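Kulgate open day: teaching an arm to build a PC

May 13, 2024

I went to Kulgate expecting a sales pitch, and the first half hour was one. Then Selim Tekin took us through to the benches, where an arm is shown PC assembly by remote control. He says they want 300 demonstrations before training starts. They have 53. 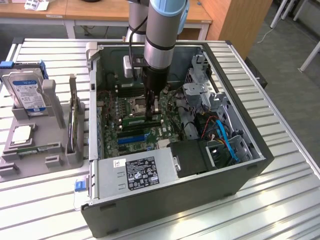 What we were shown

The processor and hard disk wait upright or in pockets in a grey holder to the left of the tower. Tidy, and a long way from the boxes of mixed parts I see at work. I asked Tekin what happens if the holder moves. "We'd collect more," he said.

Hartmut Strobel, who drove the arm in April, was franker — his first 20 attempts were thrown away. Getting the fingers down over the board without fouling the case is slow going.

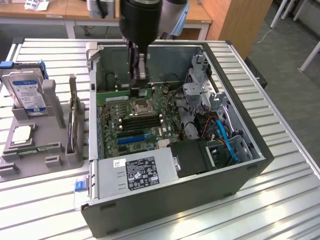
Would I buy one?

No. Ask me again when it copes with a different case.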